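Moltolcombe Snack Diary

Written records of between-meal eating, kept by households in and near Moltolcombe. Release of April 14, 2025. 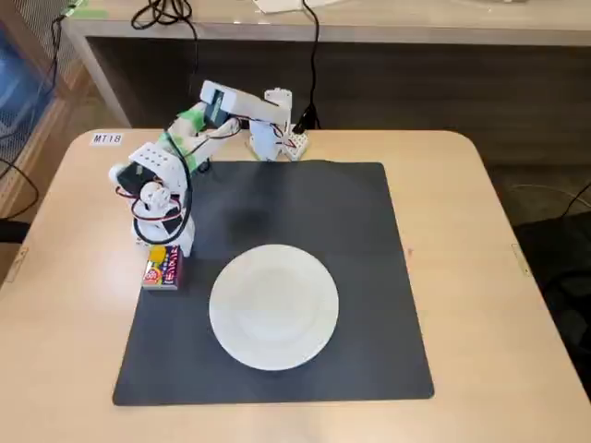

The Moltolcombe Snack Diary is a set of text records in which people wrote down what they ate between meals, when they ate it, and what they would have called it. It was put together for people who study everyday food words and eating habits, and it is small enough to read through in a few evenings. An entry was started when food was eaten. A snack box standing next to an empty white plate, with nothing served yet, would get no entry at all, and the same goes for food that was bought, put out or offered and then left alone. This rule was printed on the first page of every diary and most households followed it.

What is in the release

diary.csv: the entries, one per line
households.csv: one line per household, with size, kitchen type and diary dates
terms.csv: every food word used in the entries, with its plain form and its group
guide.txt: the instructions as they were given to the households
changes.txt: corrections made after the first release

All files are UTF-8 with a header row. Fields are separated by commas, and any field with a comma inside it is in double quotes. Line breaks inside notes were replaced with a single space.

Size

20 households kept a diary. Each was asked to write for 16 days in a row, and households that missed a day could add one on at the end. Added days are marked. Entries written from memory on a later day are kept but have "late" in the timing field.

Fields in diary.csv

entry_id: a running number with no meaning of its own. Numbers are missing where entries were withdrawn.
household: a code that matches households.csv.
person: a letter within the household. The same letter is the same person throughout.
day: day of the diary, counted from that household's first day. Calendar dates are not given.
time_of_day: early, morning, midday, afternoon, evening or night. These are the writer's own choice and were not tied to clock hours.
words: what the person wrote, spelling left alone.
plain: the food in its plain form, from terms.csv.
package: yes, no or unknown. Whether the food came straight out of a box, bag, tub or wrapper.
dish: what it was eaten from, if anything. Plate, bowl, cup, napkin, hand, package, other.
amount: free text. See the section on amounts below.
company: alone, with others or unknown.
timing: same_day, late or added_day.
note: anything else the person wrote.

How the diaries were kept

Households got a stapled paper booklet and a pencil. Paper was chosen after a trial with a phone form, where people skipped entries when their hands were messy and then forgot them. The booklet was to stay in the kitchen. In practice many moved around. One spent a good part of its time in a car, and the entries for that household lean heavily toward things you can eat in a car.

Children could write their own entries or ask an adult to do it. Where an adult wrote for a child, the entry still carries the child's letter, and the note says "written for". Words are more adult in these entries. If you are looking at how children name food, leave them out.

The booklets were collected in March and typed up by hand. Violeta Mansilla typed the first pass and checked it against the paper. A second reader then went over all entries with a note or a crossed-out word. Where handwriting could not be read, the word is given as [unclear]. Drawings are not included, though the note says "drawing" where there was one.

Plain forms and groups

People write the same thing in many ways. "Crackers," "krackers," "some of the cheesy squares" and "the square ones" may all be one food in one household and different foods in another. The plain field gives our best reading, and it was settled household by household. When we could ask the writer, we did. When we could not, the plain field was left at the most general word that fit, such as "cracker" or "sweet".

Brand names were replaced with a bracketed type in both the words and plain fields, so you will see [cookie brand] or [chip brand]. This changes the shape of some entries. A writer who used only the brand name now appears to have written only the bracket. Store names were handled the same way. Nicknames for a product were kept if they could not be traced outside the household.

There are seven groups in terms.csv: fruit and vegetables, bread and crackers, sweets and baked goods, dairy and eggs, nuts and seeds, leftovers, and other. "Leftovers" was added because people kept using the word and would not say what was in it. Cold pizza is in leftovers unless it was bought cold. Granola bars are in sweets and baked goods, which several people objected to. The groups are there for sorting and have no standing as nutrition advice.

Amounts

The amount field should be handled with care. The guide told people to use whatever words came naturally, and they did. There are handfuls, bites, "a corner," "the rest of it," "too many," and one person who gave nearly everything in spoons. We did not turn these into grams and suggest that you do not either. Plates and bowls were not measured, so "a plate of" from one kitchen can't be compared with "a plate of" from another.

If the writer ate from the package and also put some on a plate, dish is given as plate and package is yes. The order is not recorded.

Drinks are in only when the writer thought of them as a snack. Smoothies and hot chocolate turn up often, plain water never does. Coffee is uneven, with some households writing down every cup and others none.

Known problems

First days are fuller than last days in nearly every household. We take this to be people getting tired of writing. Comparing the start of a diary with the end will mostly show you that.

Night entries are thin, and several notes mention eating that was never written up as an entry. Those were left as notes.

Household H07 used one booklet for two kitchens. The entries cannot be split.

The company field was added to the booklet late. Households that had the earlier printing have "unknown" throughout, and it should be treated as missing.

Two people in H12 swapped letters partway through. This was fixed from the handwriting, and changes.txt lists the entries touched.

The households were found through a notice at the Trorach library branch and by word of mouth. They are people willing to keep a food diary, mostly with someone at home in the afternoon. They do not stand for the town, and certainly not for any larger place. Please say so if you publish counts.

Suggested uses

The records suit work on informal food names, spelling, vague amounts, and how people divide up a day. They have been used to practice text matching, and terms.csv makes a fair answer key for that. They are a poor fit for anything to do with calories, weight or health, and we ask that they not be used to judge what any household feeds its children.

Privacy

Names, streets, schools and workplaces were taken out. Notes on illness or medicine were removed in full, with "note removed" left in their place. All adults agreed to the release in writing and adults agreed for their children. Any household may withdraw, and its lines will be gone from the next release. If you hold an older copy, please replace it.

Related material

The Phelan word list was used as a starting point for terms.csv and is not included here. The Skomedau kitchen diaries follow the same booklet but were typed under different rules, with brands kept and spelling corrected. Do not join the two sets without reading both guides. The household codes overlap and do not refer to the same people.

Checking your copy

The first 100 entries in diary.csv were read aloud against the booklets and are the cleanest part of the file. Use them for a first try at any script. If accented letters look wrong, the file was probably opened in a spreadsheet with the wrong encoding and saved again. Fetch it fresh.

Terms

Free to use, copy and change, with credit to the Moltolcombe Snack Diary. Passing on changed files is fine if changes.txt goes with them and lists what you did.

Corrections can be sent to Violeta Mansilla through the project page. Give the entry_id and the field. Disagreements about granola bars have been noted.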